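Skovau Print and Drawing Society
Minutes of the regular meeting, January 9, 2026

The meeting was opened at the usual hour in the upper room of the Skovau hall. The quorum was reached. The chair welcomed the members and reminded them that remarks should be addressed to the table and not between neighbors.

1. Minutes of the previous meeting

The minutes were read. One correction was requested: in the item on framing, the word "glass" should be replaced by "acrylic", as this is what was decided. With this correction the minutes were approved.

2. Spring exhibition

The working group for the exhibition reported. The title is now fixed as "Paper Rivers". It will open in March in the long gallery and the small side room. The submission period has been closed, and 207 works were received from members and guests. The working group is pleased with the number but pointed out that the walls can not carry so many works if they should be seen with some space between them. 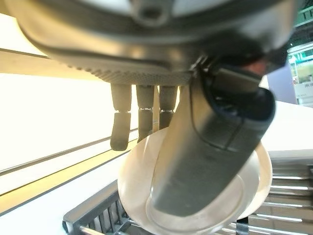 Two ways were discussed. The first is to hang the works in two rows, as was done for the anniversary show. The second is to make a stricter selection and to show the remaining works in flat boxes, which visitors may open at a table. Several members spoke against two rows, because the small etchings in the upper row could not be seen well by shorter visitors. One member said that boxes are a polite way of refusing a work. The working group answered that the boxes would be listed in the catalog in the same type size as the walls.

It was voted to hang one row only and to prepare boxes for the rest. Votes against: 3. The selection will be done by the working group together with one outside person, who still must be asked.

3. Loan from the Thammasiri collection

The Thammasiri collection has agreed in writing to lend two woodcuts for the exhibition. The conditions are as follows. The light on the works must be kept low during the whole period. The works must hang on a wall which has no heating pipe behind it. The lender wishes to see the label text before printing.

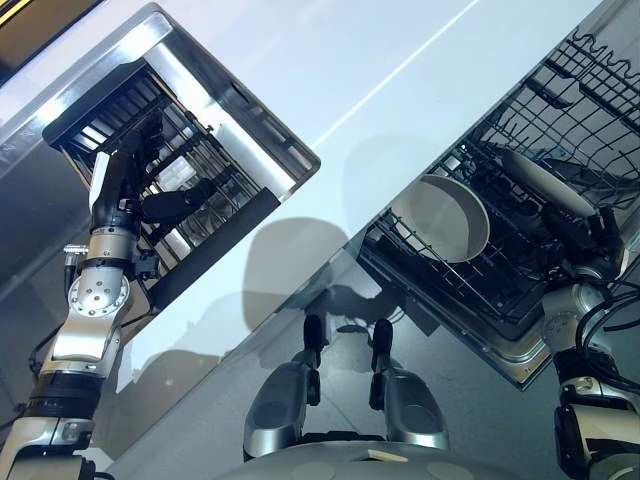 The wall at the north end of the long gallery was proposed, and there was no objection. It was asked if the lender would also permit a reproduction on the poster. This is not mentioned in the letter. The secretary will write and ask, and until an answer comes the designer should prepare the poster with a work by a member.

A question was raised about the transport. The lender prefers that the works are carried by an art transport firm and not in a private car. An offer was received from Hestent. It includes the crate, the collection and the return, but not the insurance. The offer was accepted under the condition that Hestent confirms the return date in writing.

4. Budget

The account shows a balance of 2,061 after payment of the rent for the winter. The transport and the printing of the catalog are not yet taken from this amount. Members asked if the catalog must be printed in color. The opinion was divided. Those who work in black and white found the color pages an unnecessary cost, and those who work in color did not. It was agreed to ask the printer for both prices and to decide by letter before the material is sent.

The entrance will remain free. A box for donations will be placed near the door, but not directly beside it, as last year many visitors felt observed.

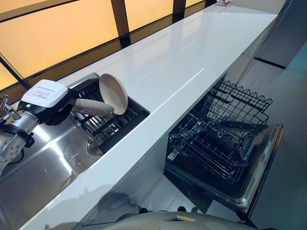
It was also mentioned that some members have not paid the fee for the current year. A friendly reminder will be sent. Members who exhibit must have paid before the hanging begins.

5. Emamov lecture and workshop

The Emamov studio has offered an evening lecture on the repair of old lithographic stones, followed by a workshop on the next day. The lecture can be held in the long gallery during the exhibition. For the workshop the press room is needed, and it was noted that the larger press still has a problem with the pressure on the left side. The press must be adjusted before any date is confirmed.

Places in the workshop will be given first to members, in the order of registration. A proposal to reserve places for students of the evening school was accepted after a short discussion. The number of these places was not decided and comes back on the agenda.

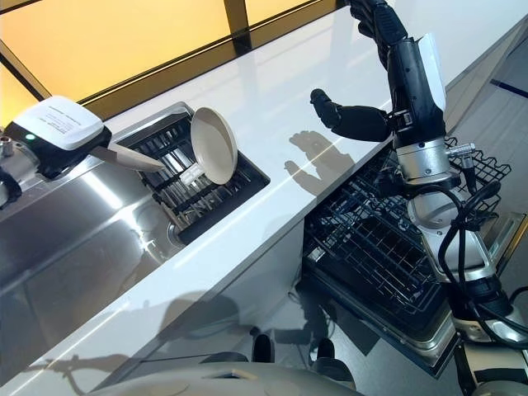

6. Catalog texts

The texts for the catalog should be short. Each artist may send one paragraph, together with the title, the technique and the year of the work. Several members in the past have sent more than one page, and these texts had to be shortened without their agreement, which led to complaints. This time a text that is too long will be sent back to the artist.

7. Other matters

The plan chests in the press room should be labeled again. Some drawers contain prints without a name. Owners are asked to look through drawer 2 before the end of the month.

It was asked if the window blind in the side room can be repaired before the exhibition. The hall administration has been informed and has not answered yet.

The next meeting will be held after the selection of works is finished. The invitation will be sent by mail together with the list of accepted works.

The meeting was closed. Minutes taken by the secretary.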